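Lirenell Tabletop: Gripper Fault Subset

README, maintained by Sarita Rathore and Luuk Groen

Summary

This folder holds the episodes from the Lirenell tabletop collection that were affected by the finger width fault in January. There are 267 of them, out of 3221 in the full release. They were pulled from the main training split and are kept here for people who work on fault detection or want to check our filtering.

Do not mix these files back into the main split. The video is fine. The width values are not.

What went wrong

The encoder coupling on one hand-held gripper worked loose. The logged finger width lagged behind the real one and then stuck, usually near fully open. In the worst files the fingers close on a plate and the log still says the gripper is open.

Kamlesh Sandhu found it when a policy trained on the Demumham sessions kept lowering to the plate and lifting away without closing. We first blamed the controller and lost most of a week on that. Replaying the training data next to the width plot showed the fault was already in the recordings.

Setting

All affected episodes come from home sessions with tableware. The views are from the gripper's own camera, with the fingers upright in the lower part of the image. Clear plates are harder than opaque ones for our vision-based width check, and most of the files we had to review by hand include one.

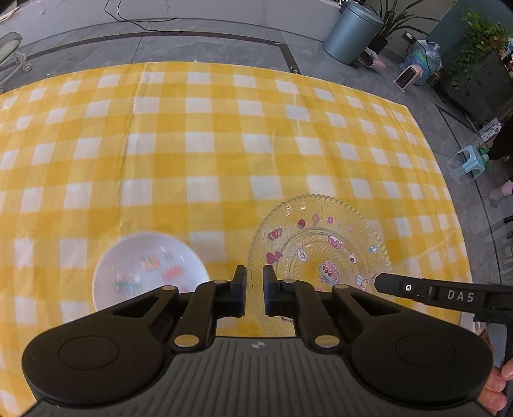
How the episodes were flagged

1. Width was estimated from the finger tips in each video and compared with the log.
2. Any episode with a mismatch lasting more than 46 frames was flagged.
3. Urmila Thakur and Harish Thakur reviewed the flagged episodes and removed false alarms caused by glare.

Short mismatches below the limit may still be present in the main split. We have not measured how many.

Files

episodes/ video and raw logs, unchanged
width_est/ estimated width per frame
flags.csv episode ID, first bad frame, reviewer initials

The first bad frame is blank where the fault was present from the start.

Fix

The coupling was replaced and pinned. The Clater recording tool now asks for a full open and close before each session and refuses to start if the logged range is short. This catches a stuck reading but not a slow drift during a session.

Known issues

Timestamps in some logs jump when the recorder was restarted. The Goel loader skips these files without a warning, so check your episode count after loading.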